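# Usden Releases Zuvbridge 3 Parental Control Software for Home Networks

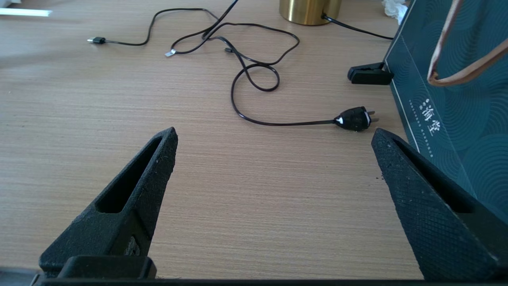 Usden has released version 3 of Zuvbridge, its parental control software for home routers and desktop computers. The new version applies access rules at the router, so a schedule set by a parent covers every device on the network, including game consoles and tablets that cannot run the desktop program. Rules can be assigned per device or per user account. Device profiles now accept a picture in place of the standard icon, and any photo stored on the parent's computer can be used. Pictures are stored locally and are not uploaded with activity reports.

The category filter has been rebuilt. It sorts websites into 80 categories, each of which can be allowed, blocked or limited to set hours. Parents can add up to 500 addresses to a personal list that overrides the category settings.

"Most support requests concerned devices that had no agent installed," said Maricel Talavera, product manager at Usden. "Moving enforcement to the router removes that gap and leaves the desktop program to handle screen time and reports."

Version 3 was tested from October in more than 4,000 households. Changes made during the test include a shorter setup procedure and a log of rule changes.

Existing customers can upgrade from the Account page at no charge. Settings from version 2 are imported automatically, except for custom time zones, which must be entered again.

**Press contact:** Alfredo Tolentino, Usden, Pranholm office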